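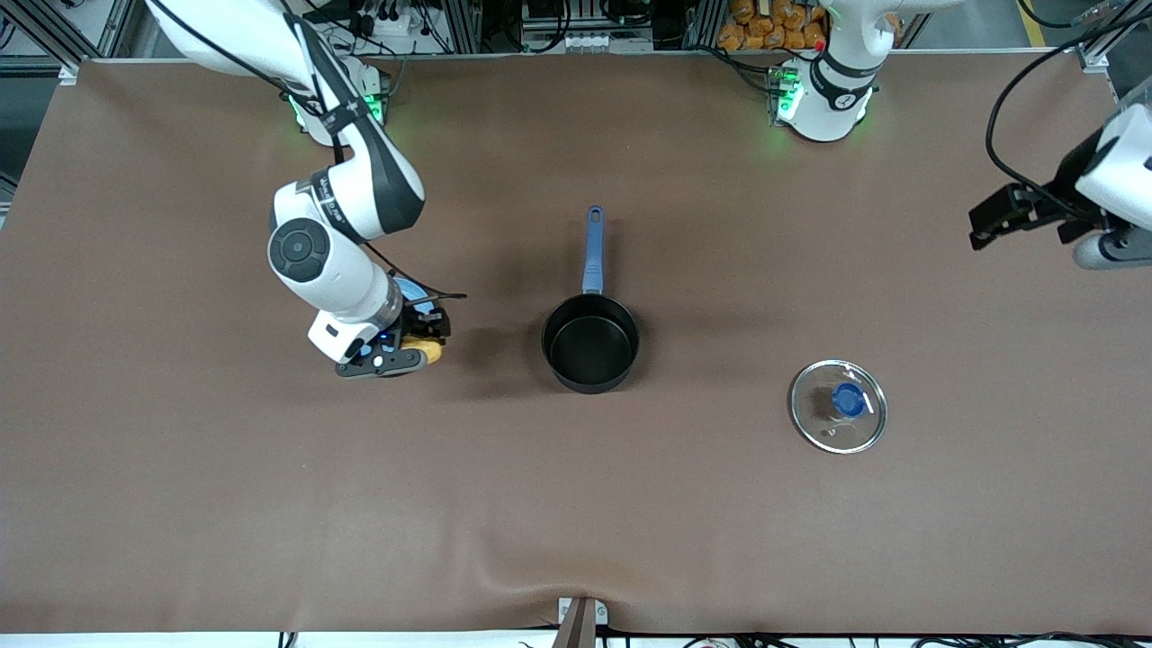

Sekthorpe Kitchen Terms

A word list of cooking and kitchen terms as spoken in Sekthorpe, Faston and Skiltley, with plain English meanings.

Contents

terms.csv has one row per term. variants.csv lists other spellings and points back to the term. notes.txt holds longer comments that would not fit in a cell.

Columns in terms.csv

term: the word as the speaker said it, spelt by the person who took it down
meaning: short gloss in everyday English
place: Sekthorpe, Faston or Skiltley
kind: pan, tool, food, action or other
source: initials of the collector

How it was collected

Most terms come from 18 kitchen-table interviews done in June by Marlene MacDonald and Hagos Derese. Adanech Gidey typed them up. Daithí Scanlon checked the Faston entries and changed 15 of the glosses. Speakers are not named in the files.

Known problems

Skiltley is thin, with only two speakers. Words for lids and pan handles were asked about directly, so there are more of these than you would hear in normal talk. Three rows have no kind. Spelling is not consistent between collectors and we have left it alone.

Files are UTF-8, comma separated, with a header row. Blank cells mean not recorded.

Use

Free to copy and change. Please credit the Sekthorpe word list. Send corrections to Amnuay Jaidee with the term and the place.

Last updated September 4, 2020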